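How Does a Building Breathe?

Sit in a small room with the door and windows shut and a lot of people inside. After a while the air feels stuffy. You might get sleepy or find it hard to pay attention.

Each time you breathe out, you add a gas called carbon dioxide to the air, along with some water vapor and a little heat. One person in a big room doesn't change the air much. A whole class in a closed room does.

Getting the old air out and fresh air in is called ventilation. Every building where people live, learn, or work needs it.

The simple way

The oldest kind of ventilation is a hole in the wall. Open two windows on opposite sides of a room and a breeze can blow straight through. Builders call this cross ventilation.

Warm air also rises. In a tall building with openings near the floor and near the roof, warm air drifts out at the top and cooler air comes in at the bottom to take its place. This is called the stack effect. It works best when the air inside is warmer than the air outside.

The trouble with windows is that the weather decides a lot for you. On a still day in June there may be no breeze. In winter, all the heat you paid for goes out with the stale air.

The machine way

Many schools and offices use fans instead. The fans are often kept in a big metal box on the roof or in a room of their own. The box is called an air handler. Outdoor air goes in one side and passes through a filter, which catches dust, pollen, and bits of leaf. Then the air is warmed or cooled and pushed through metal tunnels called ducts.

Look up at the ceiling in your classroom. If you see a square or a long slot with slats, it is probably a vent. Some vents blow air in. Others pull it out. Hold a strip of tissue paper near one – ask a grown-up to do it if the vent is high – and watch which way the paper moves.

Saving the heat

Some buildings have a part called a heat exchanger. The warm air going out and the cold air coming in pass close to each other with a thin wall between them. The two streams of air don't mix, but heat moves through the wall from the warm side to the cold side. The fresh air gets warmer before it reaches the heater, so the heater has less work to do.

Who makes the rules?

Towns and states have building codes. These are lists of rules that builders have to follow, and some of them say how much fresh air a room must get. A gym needs a lot, and a closet needs very little. An inspector may visit a new building to check that the rules were followed.

Words to know

Duct: a tunnel that carries air through a building
Filter: a screen or pad that traps dust
Vent: an opening that lets air in or out
Ventilation: moving stale air out and fresh air in

Written by Minttu Lehtinen
Checked by Abena Sarpong
December 10, 2004

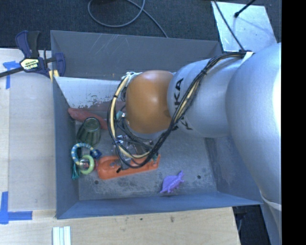

Reading time: 2 minutes

Next in How Buildings Work: Where does the rain go when it lands on a roof?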